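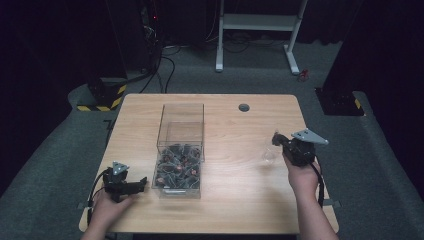

Should a small-town library charge late fees? I've come around to thinking it shouldn't, and I say that as someone who has paid a lot of them.

Home | Opinion | Local | Letters | Archive

February 2019

I grew up two streets from the Jurnthorpe library, and I have been returning books late to it for most of my life. My mother used to keep a jar of change by the front door just for this. So when the library board put out a notice asking people what they thought about dropping fines, I figured I had some standing to answer.

My first reaction was to grumble. You borrow a thing, you bring it back, and if you don't you pay up. I like rules when they're easy to follow, and that one fits on a bookmark. I also had a selfish worry that every new mystery would vanish for months once people knew there was no penalty. I wait long enough for those already!

Then I got talking to Brian Nzioka, who coaches my nephew's soccer team and has three kids of his own. He told me his family hadn't set foot in the library in 2 years. They'd gone on a trip, come home to 16 overdue picture books, and the bill was more than he wanted to hand over that week. So he put it off. Then he was embarrassed about having put it off, and after that it was easier to drive right past the place. The books went back in the night drop. The fine stayed on the card, and the kids stayed home.

I've been chewing on that ever since. The books came back! The library had every one of them on the shelf again, and what it lost was five readers over a sum that wouldn't fill a gas tank.

People will say he should have just paid it, and sure, he says so too. But I know that feeling, and I bet you do. I once avoided a perfectly nice dentist for ages because I'd missed an appointment and never called. Shame over small stuff makes people behave in silly ways, and kids can't drive themselves to story time.

The other argument I hear is money. Gaurav Saxena wrote a letter to this page last month saying fines teach responsibility and help keep the lights on. I'll give him the first half as a matter of opinion (mine is that fines mostly taught me to carry quarters). On the second half, I went and asked at the desk. Over in Tollberg, where they do charge and charge more than we do, a whole branch took in 300 dollars last year. That's a nice sum for a bake sale. It isn't a heating bill. And somebody has to sit there and collect it, and argue about it, and print the little slips.

What I would keep is the replacement charge. If you lose a book, or your dog eats it, you buy the library a new one. I'd also keep the rule that you can't check out anything else while you've got something more than 21 days overdue. That one has teeth, at least for me – the quickest way to get me through the door with a stack of late books is to tell me I can't have the next one.

As for the mysteries, I asked my cousin in Vosholm, where they dropped fines a while back. She says the wait for new books is as bad as it ever was, and no worse. I was a little let down, to be truthful, because I'd been hoping to hear it got better.

The board is taking comments at the front desk until the end of the month. There's a form, it's one page, and the pen on the string works if you shake it. I've turned mine in. I also owed 2 dollars while I was there, and I paid it.

14 shares | 6 comments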